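Flatano pauses home robot trials after grip fault, and the fix is already looking great 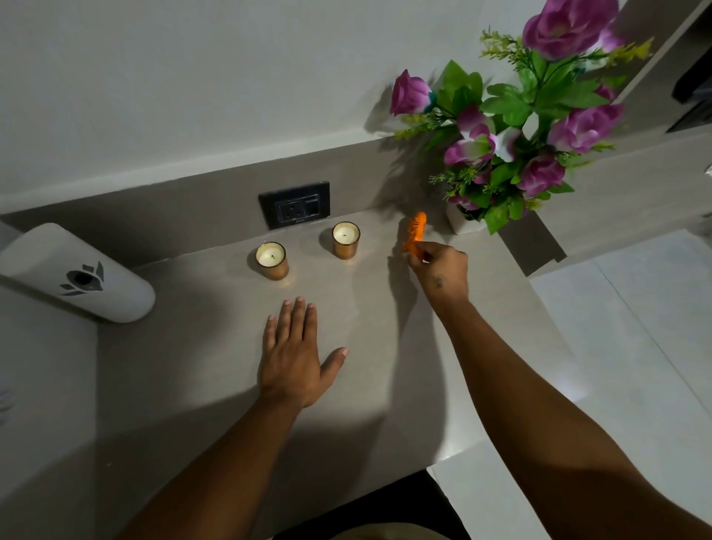 Stop signal arrived late

Fans of household robotics, don't lose heart! The Pindel, Flatano's two-armed tidying robot, is off the job at the Dilladcombe test apartments after one of its grippers kept closing when it should have let go. No one was hurt, the only casualty was a glass candle holder, and the engineers already have a very good idea of what happened.

The fault showed up on Friday, shortly before lunch, during a bathroom counter routine. Pindel had picked up a candle and was setting it back on the ledge when the control software sent the release command. The gripper squeezed harder instead. A tester hit the red button straight away, but the arm took 895 milliseconds to go slack, and the team's own limit is 203. By then the glass had cracked.

"We were lucky it was a candle," said Barry Fothergill, who runs the trials. "That delay is the part I care about. A robot can drop things all day long and I'll forgive it, but when you press stop, it stops."

What the logs say

The team spent the weekend in the logs (188 pick-and-place runs, every one of them checked) and found the same message backlog building up in nine. Pindel's wrist sensor was sending readings faster than the arm controller could clear them, so new commands, including the stop, had to wait their turn behind old news. Most of the time the queue was short enough that it made no difference. On the candle run it wasn't.

The repair is a lovely piece of simple thinking. The stop button now gets its own wire to the motor power, made up by Holroyd, the small shop that builds the robot's arms, and no software sits in between. The gripper also gets a lower force limit for anything tagged as glass.

Hands first, robot later

Work at Dilladcombe hasn't ground to a halt, either! The counter tasks are being gone through again by hand, with people picking up and placing small objects among candles and flowers so the team can rewrite the routines with gentler moves and wider clearances.

Pindel has to get through 700 bench cycles without a single late stop before it goes back into a bathroom. Fothergill hopes to have that done in November, and the full fault report will go out to the other trial sites the same week.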